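Maintenance of the Esia Sorting Cell
Final Project Report, Section 3: Gripper Care and Calibration

Prepared by: Kacper Głowacki, Nazanin Mousavi, Hậu Đồng
Faculty supervisor: Manouchehr Ansari

3.1 Purpose

This section records the procedure by which the project team set up and maintained the Esia sorting cell during the spring term. The cell sorts used drink containers by type. It was handed over to the team in March with an incomplete service log, and the first task was to establish a known starting condition for the arm, the gripper and the wrist camera.

3.2 Inspection of the gripper

The gripper is a two-finger parallel type with replaceable pads. Each finger was removed, the linkage pivots were wiped clean, and the bolts were tightened to the value in the maintenance binder. Dried syrup had collected behind the left pad and held it slightly away from the finger. Both pads were replaced. The old pair had been in service for 951 cycles according to the counter.

Crushed cans place the greatest demand on pad alignment. A folded can offers few flat faces, and a pad that sits unevenly will turn the can as the fingers close. For this reason the alignment check is carried out with a crushed can on the open table, with the fingers fully spread before the approach.
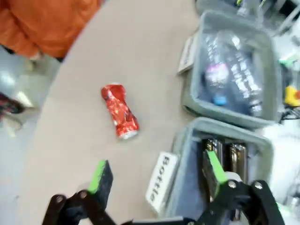 Does the gripper need to be recalibrated every time the pads are changed?
A short check is required after every pad change, but full recalibration is needed only if the closed position has shifted beyond the limit given in the binder.

3.3 Camera position

The wrist camera bracket had loosened under vibration. Ryota Sasaki fitted a lock washer and marked the correct angle on the bracket with paint. The camera was then calibrated with the printed target, using 20 views. The calibration file is stored on the cell computer under the name Nudenov, together with the earlier version.

3.4 Test after service

A run of 200 picks was completed on a Saturday with the new pads in place. Two stops were recorded. Both were traced to the gripper cable, which pulled tight when the wrist turned past its usual range. The cable was rerouted with additional slack and the run was repeated without a stop. By the end of the term the cell had completed more than 605 picks on the same pads.

3.5 Remaining work

The pivot on the right linkage has a small amount of play and should be measured again before the next term. A spare set of pads is kept in the drawer marked Shokri.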